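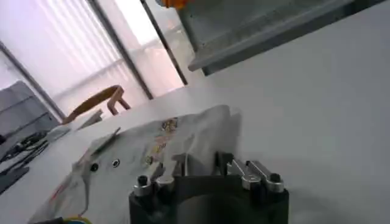
Brastska Releases Soft Goods Handling Kit for Small Robot Arms

November 4, 2018

Brastska today announced that its Prirnard handling kit is available to order. Prirnard is a package of gripper parts, a wrist camera and control software for picking up bags, wraps and other thin items that do not hold their shape. It is sold to packing shops, repair benches and test labs that already own a robot arm.

Thin plastic bags are hard for standard grippers. The bag folds, the edge moves when touched, and a fixed pick point is of little use. The Prirnard software looks for a raised fold near the gripper, lines up the fingers on either side of it and closes at low force. If no fold is found, the arm moves to a second viewing angle and searches again. After 2 failed searches it stops and asks the operator for help.

The wrist camera looks out past the fingers, so the gripper and the item are in the same view during the approach. No overhead camera is needed. The software can be set up on an ordinary worktable, with cables, chairs and windows in view, and does not require a plain backdrop or an enclosed cell. Printed patterns on the item are ignored when the pick point is chosen.

"Most of the work went into the last few inches before contact," said Britta Diekmann, product manager for Prirnard. "The arm slows down there, and the software keeps checking the fold until the fingers close. Customers can change that speed, but we suggest leaving it alone for the first week."

Before release, the kit was used in October at Trarkham, a contract packing company. Over the course of the trial the arm attempted 361 picks from mixed piles of bags. Of these, 202 were completed on the first attempt. The remaining picks needed a second attempt or an operator. Trarkham will keep the kit in use on one packing table.

"Double layers are still the main problem," said Gert Makhubela, who ran the trial for Trarkham. "If two bags are stuck together, it will often take both. We now separate the pile by hand before it goes on the table."

An update for double layers is in testing and will be sent to all Prirnard owners at no charge.

Setup takes roughly 15 minutes once the gripper is mounted. Sales and service are handled by Le Roux, which also supplies spare fingers and replacement camera cables. Adapter plates for older arms are ordered separately.

Press contact: Britta Diekmann, Brastska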